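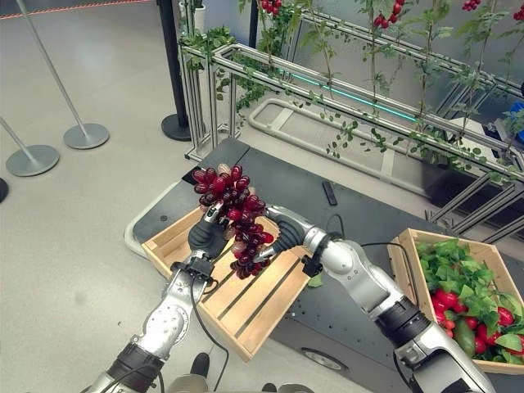

Attachment 1: red grapes over the slatted pine crate

Ticket 835
Subject: Produce labels printing blank after the first few, Vumville packing room
Category: Printers and labels
Priority: Normal (raised to High on Monday, lowered again since)
Status: Resolved, awaiting your confirmation

Opened by: Packing desk, Vumville

Hello all, and thank you in advance, I know you're stretched at this time of year. We have a problem with the label printer on the long bench, the Zapata one, and it has us rather stumped. It starts a run of grape labels perfectly well, and then after a handful it begins feeding blank ones. The backing paper moves, the little green light stays green, and there is simply nothing on the label. If we switch it off and on again we get another handful and then back to blanks.

It is only the grapes. The plum labels, the pear labels and the big crate-end labels all come out as they should, from the same computer and on the same roll. We have tried a new roll, we have cleaned the print head with the pen that came in the box, and I even swapped the cable with the one from the office, which I have now put back before anybody misses it.

For the moment we are writing the grape labels by hand. My handwriting is not what it was and I would be very glad to stop.

Reply from: Alvar Sundqvist, Support

Good morning, and thank you for such a thorough write-up, it saves me asking half my usual questions. I'm sorry about the handwriting!

A blank label with a green light nearly always means the printer believes it has printed something. So it has paper, it has ribbon, and it has been sent a job, but the job has nothing in it, or has something placed off the edge of the label. As the plums and pears are fine I would leave the printer alone for now and look at the grape template instead.

Could you please do the following when you have a quiet quarter of an hour:

1. Hold down the feed button while you switch the printer on, and let it print its own test label. Keep that label for me.
2. In Sillach, open the grape template and look at the bottom left corner, where it gives the template version. Let me know the number.
3. Print a single grape label, then wait a full minute, then print another single one. Tell me whether either is blank.
4. Export the log from the Help menu and attach it here. It will be a dull-looking text file, and that is quite all right.

Reply from: Packing desk, Vumville

Right, I have done my homework. The test label came out beautifully, all the lines sharp and no gaps down the side. The template version says 2, and I looked at the plum one while I was there and that says 2 as well, so I don't suppose that's it.

The singles were both good. I then did a third and a fourth, feeling hopeful, and both of those were good too. So I set off a proper run, and away it went into blanks again. It does seem to be the long runs that upset it. Log attached, and I have had a read of it myself but it may as well be knitting instructions.

Reply from: Alvar Sundqvist, Support

Knitting instructions would be easier to follow, I promise you. But there is something useful in it. This is the part I mean:

job accepted, template GRAPE-RED
weight field: 500 g
weight field: 500 g
weight field: (no value)
warning 186: required field empty, label skipped

Warning 186 is Sillach telling the printer to move on because a field it needs is empty, and the one it is missing is the weight. On your plum and pear templates the weight is typed in once at the start and stays put. On the grape template somebody has set it to be read from the scale every time, so each label asks the scale for a fresh figure. When you print singles the scale has time to answer. In a long run the printer gets ahead of it, the answer doesn't arrive, and out comes a blank.

May I ask which scale is on the long bench? If it's the older Stunitz with the round dial on the side, that one is slow to settle, and it is slower still if the bench gets knocked.

Reply from: Packing desk, Vumville

It is indeed the Stunitz! We moved it over from the cold room in February when the other one went away for checking, and it has never gone back. And I'm afraid I know who changed the template, because it was me. We were trying out loose bunches sold by their own weight, and I must have saved it over the ordinary one. Oh dear. I am sorry to have had you hunting through the log for that.

We do still want to do the loose bunches now and then, so is there a way of having both?

Reply from: Alvar Sundqvist, Support

No apology needed at all, it's an easy thing to do when the Save button sits right beside Save As - I have asked for them to be moved apart more than once.

Yes, you can certainly have both. I've made you two templates this afternoon:

GRAPE-RED is back to a fixed weight, for the packed punnets. Run as many as you like.
GRAPE-RED-LOOSE reads the scale, and waits until the reading has settled before it prints. It will feel slow, so please don't press Print a second time, or you'll end up with a pair of labels for one bunch.

Close Sillach completely and open it again so that it picks them up. Then try a long run on the first, and a few bunches on the second, and let me know how you get on.

Reply from: Packing desk, Vumville

A whole roll's worth and not a blank among them! The loose one is slow, as you warned, but it gets there, and it gives us time to find the next bunch. I have stuck a note on the screen about not pressing Print twice, mostly for my own benefit.

One small thing while I have you. The word "seedless" is printing very close to the bottom edge on the loose template. It can be read, it just looks a bit squashed. No hurry whatever.

Reply from: Alvar Sundqvist, Support

Moved up a touch, and I've made the line above slightly shorter to give it room. Reopen Sillach once more and it should be there. I'll leave this ticket open until you tell me you're happy with it, and then it can be closed from your side with the button at the top of the page.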